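Pricing the second arm

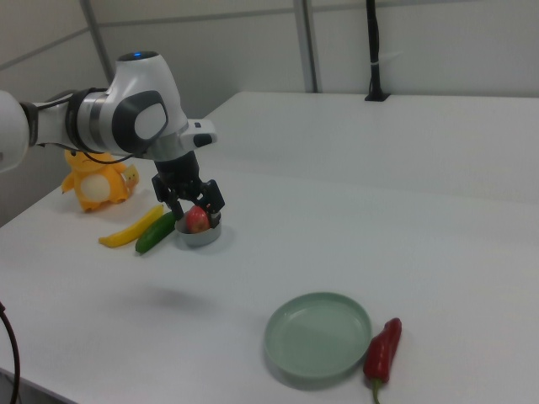

Quotes for a light-duty handling arm tend to arrive as a single line, and the single line is the least useful part of the package. When Rorno went to market in June for a second cell at its Jasport produce packing site, the three bids differed by less than the cost of the fencing. What separated them was everything bolted to, plugged into or written for the arm after delivery. Grippers are the usual example. A parallel gripper with two fingers will straddle an apple in a small metal bowl, and a cucumber or a banana lying on the table beside it presents a narrow enough section to be considered for the same tool. A chili pepper is another matter, and the buyer should ask for it by name in the acceptance test. So should a soft item, if soft items are ever going to be on the line.

Bilal Matar, who ran the Jasport tender, budgets the arm at less than half of the installed figure. The rest goes to tooling, guarding, vision, integration hours and a spares allowance. His working sheet had 83 lines. The supplier templates he was sent had 29.

"Cable management was missing from all of them," he says. "You pay for it either way, and it is cheaper before commissioning."

Integration labour is the item most often understated. Rorno allowed 197 hours for the first cell and booked 543, with most of the overrun in recipe changes between product sizes. For the second, the contract with Cledanard fixes a price per recipe and caps rework.

Payload deserves a second look at quotation stage. The rated figure is taken at the flange, so the gripper, its adaptor and any cabling past the wrist come off it before the first piece of fruit does. Reach should be checked with the tool fitted and pointing down, at the far corners of the bench, on the actual bench height.

Financing was less contentious. Leasing through Khương was marginally dearer over the term but kept the gripper and controller on one service agreement, and Matar took it. Fingers are treated as consumables and sit in the maintenance budget.

Factory acceptance is booked for a Tuesday, with the site's own produce on the table. Final payment is held until the cell has run a full shift at Jasport without an operator reset.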